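September, notebook, third entry on the Drornine galleys

Started 8:40. Second pass on chapters 1 through 14 of the novel (working title still Drornine, author would like to keep it). Page count after reflow is 398, down from 412 in the first set. Most of the drop came from taking out the blank versos before each part title. I want those back before the final set if the printer's signature allows it.

Problems found this morning:

Chapter 3: Marta is fifteen on the bus and sixteen at the pool two days later. No birthday in between. Changed to fifteen in both spots and flagged for the author.

Chapter 6: the brother's letters are in italic, but the italic runs over into the narrator's next line twice. Fixed in the file. Check the same thing in chapter 11, where there are four letters in a row.

Chapter 9: word breaks. The hyphenation list doesn't know the name Domański and splits it after the n. Added it as an exception. The accent also dropped out in the running head, so the head font needs swapping or we set that one by hand.

Page 112 is one line short because of a widow I pulled back last time. Left it. Facing page matches.

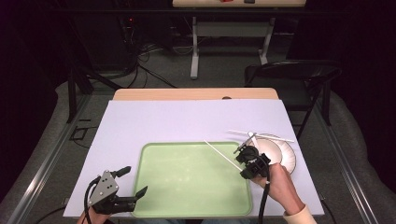
Hui-mei Yeh thinks the chapter 9 flashback should go back to past tense, and that the present tense only made sense when it was a prologue. She read it twice and lost the order of events both times. She would also cut the paragraph about the grandmother's car, as the same story comes up in chapter 12 and is better told there.

I agree on the tense. Not sure on the car – the chapter 12 version leaves out who was driving, and a reader at this age level will want to know by then. Put both as queries in the margin and let the author pick.

Afternoon: cover proofs from Tosetti. Spine type is too far left by 2 mm on the uncoated stock, fine on the coated. Asked for a new uncoated proof. Back cover copy runs 164 words and the last line sits very close to the barcode. Cut "unforgettable" and "in the end", which brings it up a line.

Print run stays at 1,005 including the author's copies. Priretti wants the final file by noon on the 22nd, fonts embedded.

To do: chapters 15 to 31, acknowledgments (still missing), check the epigraph permission, ask about the blank versos.

Stopped 5:15 at the end of chapter 14.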